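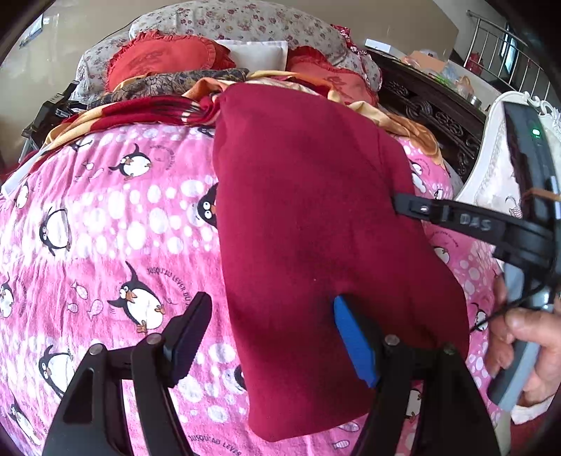 3.2 Storage habits and textile wear in the home

The second part of the study looked at how households keep their knitted textiles between seasons. We visited 314 households in the Trillden district, beginning in April, and in each home one adult answered a short interview of 13 questions. The interviews were made by Londoño and Verstraete, who used the same question sheet as in the pilot (Postma and De Haan, see Section 2).

Most respondents told us that they fold their knitwear, and only a small group hangs it. The reason given most often was lack of space, not care for the fabric. Several older respondents explained that hanging makes the shoulders longer — a concern which the younger ones did not mention.

A typical bed-top sorting, with a folded maroon knit and a striped scarf, is shown in Figure 8. Sorting on the bed was common also in homes which had a large table, and it was normally done before washing and again before storage.

We did not find a clear relation between the age of a garment and the way it was stored. The damage by moths, however, was reported more often where the items stayed in closed plastic bags for more than one season. This result should be read with care, as the damage was reported by the respondents and was not inspected by us.

Figure 8. Textile items on a bed with a pink penguin-print sheet.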